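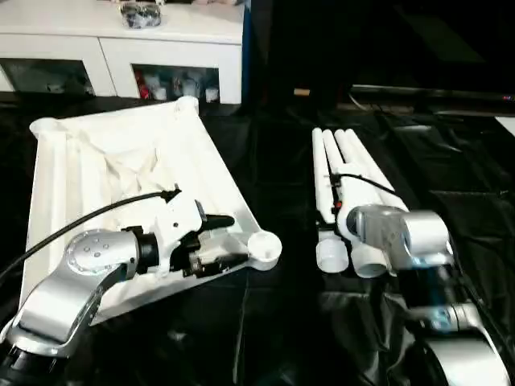
It never calls in sick, but I still stay late to finish what it started, a packer on the Hevthorpe floor wrote to this page. That remark has stuck with me through every meeting on the Skirko line.

The company's pitch is simple. Two arms take over the folding frames, and the people who used to handle them move to "higher-value tasks." In February those tasks were supposed to be inspection and training. So far they look a lot like standing nearby, clearing stops and filling in a log that didn't exist before. The crew is 26 people on paper, same as last year, with fewer hours each.

Brindar, the firm that sold us the setup, says 2,462 frames have gone through. I would like to know how many of those a person touched afterward. The log has no column for it.

Sore wrists are down, I'm told, and I hope that's true - the old job was hard on hands. But the pay grade for "cell attendant" still hasn't been settled, and Yimer, the scheduling software, already treats it as the lowest one we have. 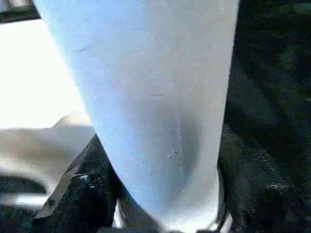 Close work: a pale cylinder between two black gripper fingers.

More pictures when the new shift plan is posted. Comments are open, and you can leave your name off.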